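Last updated July 2, 2023

# Using a small fridge-freezer next to a desk

These instructions are for the back room at Clivthorpe, where the refrigerator stands at the end of the desk. They should work for any small room with the same layout: freezer at the bottom, fridge on top, desk on one side, radiator on the other. The steps cover the clearance around the doors, loading the freezer drawer, and the weekly check.

## What you need

- A tape measure
- A dry cloth and a damp cloth
- Freezer tape or plain masking tape
- A permanent marker
- A cooler bag, if the drawer is full

## Step 1: Check the door swing

Open the freezer door all the way and look at where the lower corner ends up. The floor under that path has to stay clear, including anything low enough to miss when you are looking at the drawer. Toolboxes are the usual problem. Set them to the far side of the open door, against the wall.

Then pull the desk chair out to where it normally sits when someone is working. If the door touches the chair, the chair has to go under the desk before the freezer is opened. We have 11 inches between the open door and the spot where the chair gets parked, and that is enough to stand sideways. Less than that and you will end up reaching over the door.

Leave a gap between the refrigerator and the nearest desk leg. It doesn't have to be wide. You want to be able to get a broom down there, and the desk should not rub against the side of the cabinet when somebody leans on it.

## Step 2: Think about the radiator

A radiator beside a freezer is not ideal, but in a small room there may be no other wall. Turn down the valve on that radiator first when the heating season starts, and use the other heaters in the building before it. Ours stays low until April. Don't store boxes or bags between the radiator and the refrigerator. Air needs to move there.

If the side of the cabinet feels warm to the hand in winter, move the refrigerator an inch or two toward the desk and check again the next day.

## Step 3: Clear the drawer

Have the cooler bag open on the floor before you start. Open the freezer door fully, then slide the drawer toward you. Take everything out and put it in the bag. Small drawers usually lift out if you raise the front edge after pulling them to the stop. Don't force it. If it catches, there is probably frost on the runner.

Wipe the drawer with the damp cloth, then dry it. Do the same with the ribbed panel on the inside of the door. Run the cloth along the ribs, since crumbs and ice collect in the grooves. Finish with the rubber seal. Press it gently with a fingertip all the way along and look for spots where it does not spring back.

## Step 4: Label before loading

Put a strip of tape on every package that is going back in. Write what it is and when it was put in. Shiny foil wrappers do not take marker well, so write on the tape before you stick it on, and press it down while the wrapper is dry.

Anything without a label goes home with its owner or gets thrown out. Lorenz Ruchti keeps the tape and the marker in his top drawer, and you can take them without asking.

## Step 5: Load the drawer

1. Lay flat packages on the bottom.
2. Stand bags upright along the back. A 454-gram bag of frozen vegetables fits this way if you fold the top over once.
3. Put the item you will use next at the front.
4. Keep everything below the rim of the drawer. A package that pokes up will scrape on the way in and can hold the door open a crack.
5. Slide the drawer back until it stops, then close the door and push on the corner away from the hinge.

Wait a minute before opening it again. The door may resist at first while the air inside cools. Let it be and try later.

## Step 6: The desk

The desk is close enough that people use it as a landing place for whatever comes out of the fridge. A few rules keep that manageable.

- Bottled drinks go at a back corner, upright, with the caps on.
- Frozen packages do not go on the desktop at all. Use the cooler bag.
- Wipe smudges the same day with the damp cloth. Older scuffs on a white top can be worked on with a little baking soda, but test it on the underside first.
- Check the floor under the desk legs when you sweep. Grit under a flat foot will scratch the planks if the desk is shifted.

## Step 7: Weekly check

Every seven days, look for three things: frost thicker than a coin, packages with no label, and anything on the floor inside the door swing. It takes less than five minutes. If you find frost, plan a full defrost for a day when the drawer is nearly empty. Put towels down before you unplug, especially on a wood or wood-look floor, and dry the seams between the planks afterward.

If the freezer will not stay closed after cleaning, take the drawer out and close the door without it. If it closes properly that way, the drawer is not seated on its runners. If it still does not close, the seal needs replacing. Order the part by the model number on the sticker inside the fridge compartment.

## The layout at Clivthorpe 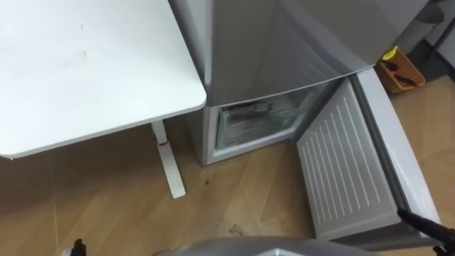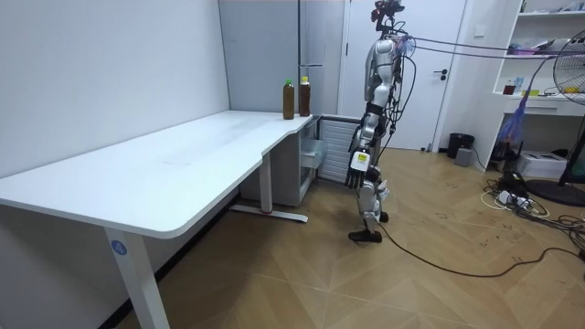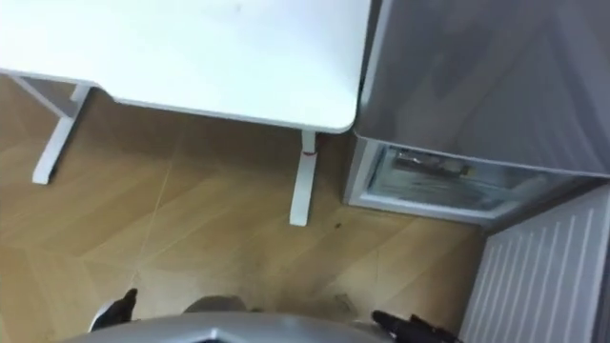
*The white desk is in all three pictures. The open freezer is in the first, the bottles at the back corner of the desk in the second, and the radiator beside the refrigerator in the third.*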